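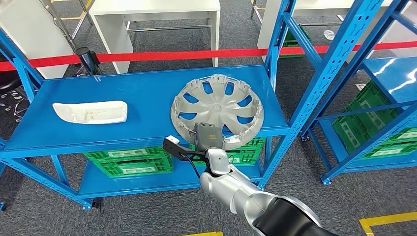 Parts rack inspection — Gilchrist building, small parts area

Form used at the monthly walk, May. Mark each line OK, FIX or N/A and write a comment where there is one. Stumus racks only. The Zurmont pallet racking has its own form.

1. Uprights
OK. No dents or twist found. Check the perforated faces on all sides, and look for slots that have been pulled out of shape by a beam hook.

2. Top panel
OK. The raised lip is straight. Run a gloved hand along it for burrs.

3. Parts on the top panel
FIX. The wheel cover extends slightly past the front lip. Covers should sit fully inside the lip, including the clip tabs. Move it back and leave it inner side up, as it is now. The long white tray-shaped part is clear of it, with plenty of room between the two.

4. Handwritten marks on parts
FIX. The white part has faint brownish handwriting near the middle. If a mark can't be read at arm's length, hang a tag on the part. Don't write over the old mark.

5. Lower shelf, crates
OK. Green crates are in two groups with a gap between them. Keep the gap. Crates must be seated in the one underneath before anything is added.

6. Crate labels
OK. Labels go on the front. Replace any label that is lifting at a corner — the old one comes off first.

7. Load
OK. The limit in the rack book is 200 kg per shelf, spread evenly. The last weigh-in for the whole rack was 367 kg.

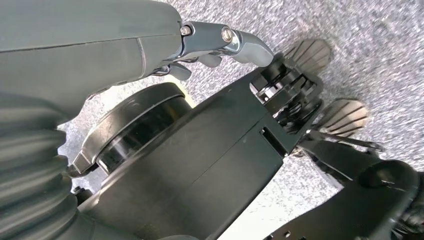 The rack book also asks for a fresh weigh-in whenever the crates are changed for a different size. Write the new total in the book and initial it. The old total stays on the page with one line through it.

8. Floor
OK. The carpet is streaked, which is a cleaning matter and doesn't fail this line. Check for loose seams and for clips or screws dropped under the rack.

9. Fixings
OK. Hand check only. A bolt that turns by hand is a FIX, and the shelf is unloaded before it is tightened. Spare bolts are under Hakemero in the stores list, bin 1,165.

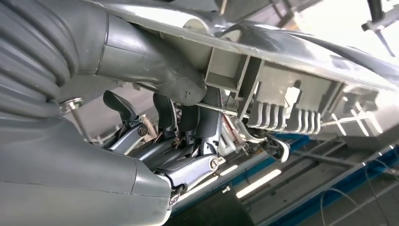

Can a shelf stay in use with one FIX against it?
It depends on the line. A FIX on 3, 4 or 6 can be put right with the shelf loaded. A FIX on 1, 2, 7 or 9 means the shelf is emptied first and stays empty until the line is rechecked.

Open items are due within 7 days. File the signed copy behind last month's form in the rack book.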